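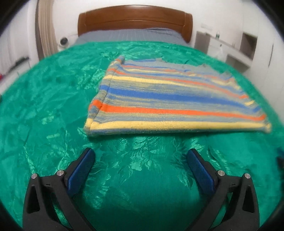 Striped knit on the green satin bedspread, Gindonness hand-held gripper, jaws open.

Gindonness Fold-at-Home, data card and README
Kept by Rosalie Holzer. Kit notes by Murray Hollis. Still being tidied, sorry for the state of some sections.

What's in it
284 episodes of clothes handling on beds. Folding, unfolding, squaring up, moving a folded piece from one side of the bed to the other. All done by hand with the Gindonness kit, no arm. One wide-angle view per episode, looking out past the fingers. Jaw opening logged alongside.

Released in February. Current version is 3. If you have version 2 bin it, the jaw log was out of step with the video in the Katmont folder.

Folders
katmont - bedrooms, knitwear and towels
erkley - bedrooms, shirts, pillowcases
extras - odds and ends, short clips, failed grasps. Not in the 284.

Each episode folder has the video, a jaw log (csv) and a notes file. Notes are free text, typed by whoever was holding the kit, so spelling varies. "Jumper" and "sweater" both turn up, search for both.

The kit
Two black plastic fingers, triangular cut-outs, blue textured pads on the inner faces. Pads are the bit that wears. We swapped ours every 36 episodes and would do it sooner next time, grip on thin cotton drops off well before they look worn. Knitwear hides the problem because there's plenty to grab.

Check the finger screws before each session. Murray had one work loose at Erkley and lost an afternoon of takes to a wobbly jaw.

Trigger is fine for small hands, a bit short for large ones. Gindonness sell a longer one, not tried it.

Bought at full price, no discount or loan from them. The Aebischer gripper we had on trial beforehand was lighter but the pads slid on anything shiny, so it went back.

Things to know before you train on it
- Satin and other glossy covers. Highlights shift as the kit moves and depth estimates go all over the place. Tagged "shiny" in notes, mostly. Some missed.
- Corners of the view go black, that's the lens. Crop or mask as you like, we left it in.
- Strong bend towards the sides. Straight edges are not straight. Calibration file is in the top folder, use it.
- Garment position isn't marked. No boxes, no masks. Might come later, don't wait for it.
- Stripes: good for seeing which way a piece is lying, but a model can lean on them too much. Try the plain ones from erkley as a check.
- Rooms were used as found. Curtains, shelves, bits on the side all stay in.

Getting it
Download is 400 GB for the lot. You can pull the two main folders seperately. Run the checksum script after, the big archive has come down short for a few people and it unpacks without complaining.

Splits
Split by room please. Random split puts the same bedspread in train and test and the numbers come out silly. Our room list is in splits.txt.

To do
Fix teh shiny tags
Tidy extras
Second calibration for Erkley, Murray has the board

Problems or missing files, open an issue and give the episode folder name. Rosalie picks them up most mornings.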